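Home | Kitchen | Workshop | Garden | Ask Us

Workshop tips from the Uson open day, Flestthorpe

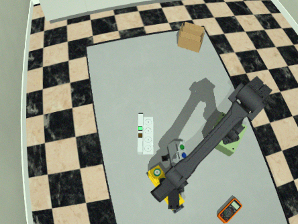 The robot demonstration ran 17 minutes and gave me a few ideas for my own bench.

Leave a clear lane in front of whatever you reach for most. Keep the power strip flat and off to one side, with the switch facing up. Give the multimeter its own corner. Empty boxes go at the back.

Pillai's stand had bench mats at 4 dollars each. I bought two. Doors open again Sunday at noon.

This site uses cookies. Accept | Settings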